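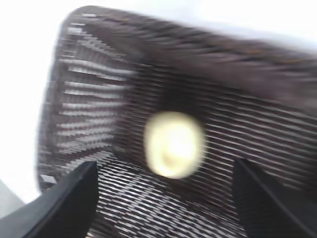

Puscombe Print Collection: Conservation and Rehousing
Interim progress report to the Fulbridge Fund
Reporting period: second half of the grant term, to the end of November
Prepared by Larysa Yurchenko, collections manager

1. Status

The project covers the treatment, rehousing and cataloging of the works on paper held at Puscombe, and the preparation of a first public display from them. At the close of the period, 900 of the 1447 sheets in scope had been surface cleaned, measured, given a condition grade and moved into new folders. The remaining 547 sheets are the two oversize groups and the contents of the plan chest in the north store. Rehousing is one month behind the schedule in the grant agreement. Cataloging is on schedule. The display is on schedule.

Spending is within the approved total. One transfer between budget lines is requested in section 6.

2. Conservation treatment

Treatment was limited to work that could be done without removing sheets from the building. Most prints needed dry cleaning only, using soft brushes and vulcanized rubber sponge. Old paper hinges were removed where they pulled on the sheet and left in place where they were stable.

The survey set aside 127 sheets for treatment beyond dry cleaning. The main causes are pressure-sensitive tape on the back of the sheet, acidic window mats adhered along all four edges, and foxing that has reached the image. Tape removal is slow. Two kinds of tape are present, and the older one has left a brown residue that responds poorly to heat. Pylyp Maksymiv ran solvent spot tests on six sheets of low display priority. Four gave an acceptable result. On the other two the ink moved at the plate edge, and work stopped. Those sheets have been interleaved and returned to storage with a note in the record.

Adhered mats are being cut back to a narrow border first. The border is then reduced in layers from the back. This takes between two and five hours per sheet depending on the adhesive. 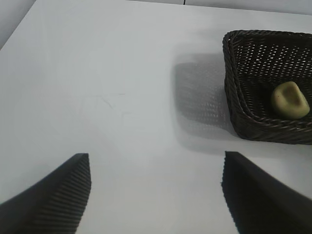 The Bandora group, which consists of linocuts and two-color woodcuts on thin Japanese paper, is in better condition than the original survey suggested. Most of the creasing recorded there is original to the printing and has been left alone. The condition grades have been corrected. The correction reduces the number of sheets graded poor and raises the number graded fair, so the figures in this report should not be compared directly with those in the application.

3. Rehousing

All treated sheets are now in unbuffered folders inside drop-front boxes. Three box sizes are in use. The application assumed two, but the middle size avoids placing small prints in folders with too much room to slide. Glassine interleaving has been replaced with plain unbuffered tissue throughout.

Delivery of the large boxes was late. The first batch arrived with lids cut too tight and was sent back. The replacement batch was correct, but the exchange took up four weeks and is the whole cause of the delay reported in section 1. Staff time was moved to cataloging during those weeks.

The shelving in the north store has been adjusted so that no box is stored above shoulder height. Two shelves remain to be fitted. Readings from the data loggers show that relative humidity in the store stayed inside the agreed band except for one weekend, when the dehumidifier tank filled and the unit shut off on the Sunday. A drain hose has since been connected. No change was found in the sheets nearest the unit.

4. Cataloging and photography

Every rehoused sheet has a record with title, artist where known, technique, sheet size, plate or block size, inscriptions and condition grade. Attribution is the weak point. The Gazi portfolio was received without a list, and several of its etchings carry only a pencil monogram. These are entered as unidentified, with the monogram transcribed. We do not plan to guess at names before the paper and the watermarks have been compared with the signed sheets in the same portfolio.

Photography is done on a copy stand with cross-polarized light for the etchings and raking light for the embossed prints. Each file includes a color target. Back-of-sheet photographs are taken only where there is writing, a stamp or a collector's mark.

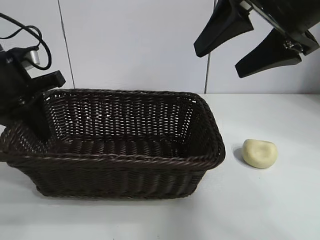

File naming was changed early in the period. The first scheme used box numbers, which stopped making sense once sheets were moved into the middle-size boxes. Names now follow the accession number. Earlier files were renamed by script and a sample was checked by hand. Three mismatches were found, all in the same folder, and the folder was redone in full.

5. Public display

The display will show etchings and relief prints from the Bandora and Gazi groups side by side, arranged by technique. The checklist is final. Frames are being reused from an earlier loan show, with new acrylic glazing and new mats. Light levels will be held at 50 lux, and the two hand-colored sheets will be exchanged for others halfway through the run.

Label text is in second draft. The main panel was shortened after a reading by front desk staff, who found the explanation of aquatint hard to follow. A separate case will hold a copper plate, a cut block and a proof from each.

6. Budget

Materials are under budget on folders and over on boxes, as a result of the third size. Treatment hours are over for the adhered mats and under for tape removal, where fewer sheets were attempted than planned. We request permission to move 900 dollars from the travel line to the materials line. The travel line was meant for a visit to compare watermarks, and this comparison can now be made from transmitted-light photographs.

7. Next period

Work on the oversize groups begins once the remaining shelves are fitted. The plan chest will be emptied one drawer at a time, starting from the top, with each drawer surveyed before anything is lifted out. Treatment of the adhered mats continues in parallel. A revised treatment estimate for the tape-damaged sheets will be sent with the next report.

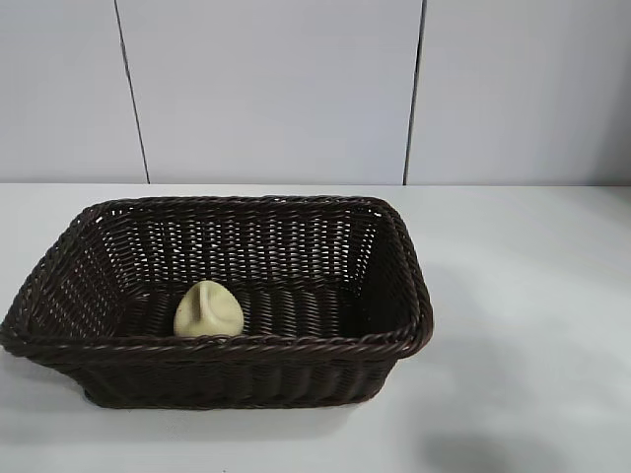 Woven basket with rolled rim, on a tabletop.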